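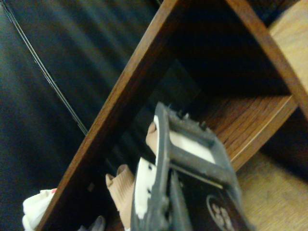

A dark-stained shelf unit with reddish-brown side boards.

About Skastness

Skastness makes and restores wooden shelving for homes, shops and small libraries. We work out of a single shop on Flarkari Street and have kept the business small on purpose. Subbarao Iyer started it with one workbench and a used table saw, and he still does most of the staining himself.

Shelves are most of what we do. People bring us a bookcase that leans, a unit that lost its back in a move, or a set of boards from a grandparent's house that they would like to use again. We take it apart if it needs it, clean the joints, glue and clamp, and match the finish as closely as the old wood allows. Dark stains take longer — we put them on in thin coats and leave each one overnight.

We also build new pieces. The Kaewmanee is our open bookcase, 186 cm tall, with 4 shelves. The Skuder is a lower unit meant for hallways and kids' rooms. Both can be ordered in any stain we keep in the shop, or left bare if you want to finish them at home. Last year 529 pieces went out the door, counting repairs.

There are four of us now. Whoever starts on your shelf usually finishes it, and that is the person who will call you with questions about color or hardware.

Repairs are quoted after we have seen the piece. Photos help, but please include one of the inside corners where the shelf meets the side board. We deliver within 200 miles and carry everything in ourselves — stairs are fine, just tell us ahead of time. The shop closes for two weeks in March, so orders placed in February may take a little longer.

Drop-offs are welcome after 9 a.m. at the side door.

14 shares
3 comments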